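Chapter 6
Testing and Balancing of Air Systems

By Rekha Raju and Narayanan Kaimal
April 2020

6.1 Scope of the Chapter

An air system is designed on paper with a stated airflow at every outlet. The installed system seldom delivers those flows when the fan is first started. Ducts are rerouted on site to clear beams and pipes, flexible connections are longer than drawn, and fans are selected from a catalog in fixed steps. Testing and balancing (TAB) is the work of measuring the flows in the installed system and adjusting dampers and fan speed until each flow lies within a stated tolerance of its design value.

This chapter covers constant-volume and variable-air-volume supply systems, return systems, and general exhaust. Hydronic balancing is treated in Chapter 7. Laboratory exhaust and smoke control are outside the scope of the book, although the proportional method in Section 6.5 applies to both with tighter tolerances.

The reader is expected to know the material on duct friction in Chapter 3 and the fan laws in Chapter 4. A student who cannot yet find total pressure loss along a duct run should return to the worked problems at the end of Chapter 3 before going on.

6.2 Terms Used

Design airflow. The airflow shown on the drawings or schedule for an outlet, branch, or fan. It is given in cubic feet per minute (cfm) of standard air unless noted.

Index run. The duct path from the fan to the outlet with the greatest total pressure loss. It is often the longest path, but a shorter path with a coil, a poor fitting, or an undersized takeoff can take its place.

Key outlet. The outlet on a branch with the lowest ratio of measured to design airflow at the start of the work. Its damper is left fully open.

Percent of design. Measured airflow divided by design airflow, times 100. All balancing decisions in this chapter are made on percent of design. Raw airflow is recorded but is not compared between outlets of different size.

Traverse. A set of velocity readings taken at fixed points across a duct section and averaged. The average velocity times the duct area gives the airflow.

Tolerance. The allowed departure from design, as stated in the project specification. Where the specification is silent, the balancing firm should ask for a value in writing before the field work starts.

6.3 Conditions Before Work Starts

Balancing a system that is not complete wastes the labor spent on it. The following must be in place before the first reading is taken.

All ductwork is installed and sealed, with access doors closed. Filters are clean, and the construction filters have been removed. Coils are clean, and the fins have been combed where they were bent. Fire dampers are open. Volume dampers are open and their handles agree with the blade position – a handle fitted ninety degrees out is among the more common field faults. Ceiling tiles are in place wherever the ceiling space is used as a return plenum. Exterior doors and windows are closed.

The controls must also be ready. On a variable-air-volume system this means that every terminal unit can be commanded to its maximum and minimum flow and that the static pressure sensor has been located and checked. The balancing technician does not write the control sequence, but cannot complete the work while the sequence is still being changed.

A signed readiness form is good practice. The form used for the Clendgate case in this chapter is two pages long and is reproduced in Appendix C. It was prepared by Nandini Reddy for the mechanical contractor and lists each item with a space for the name of the person who checked it.

6.4 Instruments and Measurement

6.4.1 Pressure

Velocity pressure is measured with a pitot tube and a manometer. The pitot tube needs no calibration if it is undamaged, and for that reason the traverse remains the reference method for duct airflow. The nose must point directly into the airstream. Small errors in alignment have little effect, but the error grows quickly as the angle increases.

Velocity in feet per minute is found from velocity pressure in inches of water by

V = 4005 × (VP)^0.5

for standard air at 0.075 pounds per cubic foot. The square root is taken of each reading before averaging. Averaging the pressures first and then taking the root gives a velocity that is too high whenever the profile is uneven.

At low velocity the method becomes weak. At 600 fpm the velocity pressure is only 0.022 inches of water, and an error of one thousandth of an inch is a noticeable part of the reading. A thermal anemometer is a better choice in this range.

6.4.2 Handling and Grip

Hand-held instruments are used for long periods, often overhead, and reading quality falls as the operator tires. New technicians should practice at a bench until the instrument can be held steady while the other hand is in use.
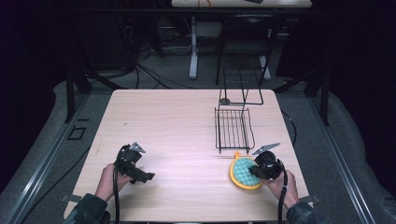
Figure 6.1. Two-handed work at a table, one black hand-held gripper in each hand.

The probe should be braced against the duct wall or a fixed collar where one is available. Insertion depths are marked on the probe with tape before the traverse begins, so that the operator does not have to measure at each point. Readings are called out to a second person or stored in the meter. Writing each value down between points lengthens the traverse, and fan conditions may drift before it is finished.

6.4.3 Flow Hoods

A flow hood captures the air from a diffuser and passes it over a sensing grid. It is fast and is suitable for most ceiling outlets. The hood adds resistance of its own, which lowers the flow through the outlet while the reading is being taken. Most meters offer a correction for this effect. The correction should be either used throughout a job or not used at all, and the report should say which.

Hood readings should be compared with a duct traverse on at least one branch of each system. If the sum of the hood readings differs from the traverse, the cause may be duct leakage, an unlisted outlet, or the hood factor. The three are separated by inspection. Applying a single factor to force agreement hides the fault.

6.5 The Proportional Method

The proportional method rests on one property of duct systems. When two outlets share a branch, and nothing downstream of their common point is altered, the ratio of their flows stays nearly constant as the flow in the branch changes. Outlets may therefore be balanced against each other first, with the branch damper adjusted later.

The steps for a single branch are as follows.

1. Open all outlet dampers on the branch.
2. Measure every outlet and compute percent of design.
3. Identify the key outlet and leave its damper open.
4. Adjust the next-lowest outlet until its percent of design matches that of the key outlet. Remeasure the key outlet after each adjustment, as its flow will rise.
5. Continue through the remaining outlets in ascending order.
6. Mark each damper position and lock the handle.

Branches are then balanced against one another by the same procedure, using the branch dampers. Fan speed is set last. At the end of the work, at least one path from the fan to an outlet should have every damper fully open. If no such path exists, the fan is working against resistance that serves no purpose, and its speed should be reduced.

6.6 Fan Adjustment

For a fixed duct system, airflow varies directly with fan speed, pressure with the square of speed, and power with the cube. The Clendgate supply fan was scheduled at 1,663 cfm. With the branches in proportion, the duct traverse gave 1,243 cfm, or 75 percent of design. The required speed ratio is

1,663 / 1,243 = 1.34

and the power ratio is the cube of this figure, or 2.4. The installed motor could not carry the increase. Subbarao Pai, the engineer of record, had the duct inspected before a larger motor was considered, and a turning vane assembly was found lying flat in the first elbow. The repair was made in July, and the system was then tested again from the beginning.

The case shows why a speed change should be checked against motor current before it is made. It also shows that a large shortfall is a reason to look for a physical fault. Section 6.9 gives the full set of readings.

6.7 Records

The report should allow a second technician to repeat any reading. It states the instrument and its calibration date, the location of each traverse, the position of outdoor air dampers, and the mode in which the system was running. Outlets are numbered on a marked-up drawing, and the same numbers are used in the tables. Items that could not be brought within tolerance are listed separately with the damper position and the likely cause.

Review Questions

6.1 Explain why the damper at the key outlet is left open.

6.2 A rectangular duct measures 24 by 12 inches. The average velocity from a traverse is 600 fpm. Find the airflow in cfm.

6.3 A branch serves four outlets at 92, 81, 104, and 88 percent of design. State the order in which they are adjusted.

6.4 A fan must deliver 10 percent more air through an unchanged duct system. Find the percent increase in power.

Last updated: April edition, second printing

Contact: Venkataraman Technical Press, Textbook Division | Copyright Venkataraman Technical Press. All rights reserved. | Back to top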